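Sourdough, month five, and a trip

2024-11-24

Quick one tonight. Bread's in the oven, I have maybe forty minutes, laundry still not folded.

So. The starter survived. I started it in July, which everyone says is the easy time because the kitchen is warm, and sure, it was easy. Doubled in a day and smelled like apples. Then fall came and it just sat there. Gray water on top. I fed it, it sat there. Fed it again. Nothing for most of a week and I nearly dumped it.

What fixed it was rye. Switched half the flour to the dark rye from Genton (the little mill shop past the bus depot, cash only, closes whenever they feel like it) and by the next morning there were bubbles. Kept doing that. Now it gets half rye, half plain white, and warm water from the kettle mixed with cold. I don't measure the temperature. Finger test.

The loaf I make most weeks now: 400 grams of flour, starter, water, salt. That's all. I used to do the big double batch and then we'd be eating toast for days and I got sick of it. One loaf, gone by the second evening, start over.

Things I stopped doing:

Autolyse. Maybe it helps. Couldn't taste it.

The fancy scoring. My leaf pattern looked like a squashed bug every time. One slash down the side, done.

Reading the forums. I fell into one thread with 2,007 replies about hydration and came out at one in the morning more confused than I went in. Somebody in there had kept a log of every loaf since college. Good for them. I'm not that person, I lose my shopping list between the car and the store.

Things I still get wrong: shaping. It's always shaping. The dough sticks to my hands, I panic, throw flour at it, then the seam won't close and it opens up in the oven wherever it wants. Wet hands work better than floury ones, I know this, I forget it every time. Also I cut into it too early. The inside goes gummy. Can't help it, teh smell.

Ok the trip. We had the long weekend in Trindell, staying above a bakery, which was not an accident on my part. Woke up at five to the sound of trays. Their plain loaf was very dark, almost burnt on the bottom, and so good with just butter. I asked how hot the oven was and got a shrug. So now I leave mine in ten minutes longer than I think I should and it's better. Crust actualy crackles when it comes out.

Also ate at Đào twice, the noodle place by the river. Nothing to do with bread but I'm still thinking about the broth. Go if you're near. Get the small bowl, the small bowl is huge.

Bought a new proofing basket from Jilora on the way home. Too big for my loaf, naturally. It spreads out flat in there like a pancake. Using it for onions.

Timer says twelve minutes. Next week I want to try the seeded one again, with the seeds soaked first this time, last time I broke into a sweat just chewing it. If anybody has a way to get seeds to stick to the top of the loaf and not end up all over the floor, comments are open.
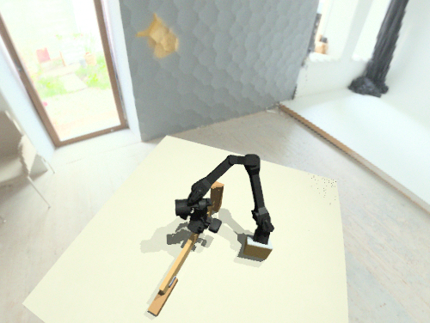
Leftover starter, what I do with it

Pancakes mostly. A cup of the old stuff, an egg, a spoon of sugar, pinch of baking soda right at the end. Hot pan, lots of butter. Crackers if there's more than a cup, rolled as thin as I can stand, salt on top. Those burn fast so stay in the kitchen. Ok, bread's beeping.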